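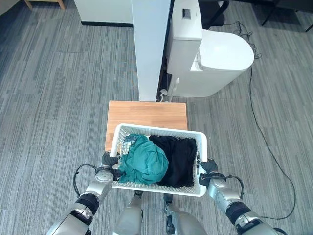
I make laundry soap flakes in my garage, and this is the unscented one, which I sell under the name Zotari. It started because every "free and clear" powder I tried left my dark shirts looking chalky, and I wear a lot of dark shirts. A small basket with a teal piece and a black piece in it, like the one in the photo, is just the sort of mixed load I had in mind when I worked out the recipe. You can throw those in together on cold and use one level scoop. Two scoops if it's gym stuff, and please don't go to three, I've had that email.

The bag holds 4 pounds. The flakes are thin, so they break up fast, but if your water is really hard (mine is awful) stir them into a cup of hot water first and pour that in. Works in top loaders and front loaders. Skip it for wool and silk — I make a separate bar for those called Jilano, and it's back in stock in March.

What's in it: coconut oil soap, washing soda, a little citric acid. No perfume, no brightener, no blue specks. It smells like plain soap when you open the bag and I can't smell anything on the clothes afterward, though my nose isn't the best one in the house.

Annatjie Oosthuizen wrote to ask if it's OK for cloth diapers. I'd say no, soap can build up on those and they stop soaking things up so well. Purificación Alcaraz asked about the scoop. It's steel, it's in the bag, dig around near the bottom!

$31 a bag, shipping included. I've got 214 bags left from this batch and I'll start the next one when I'm down to a shelf or so. Orders in before noon go out the same afternoon. Keep the bag rolled shut or the flakes clump — they still wash fine, you'll just need a fork.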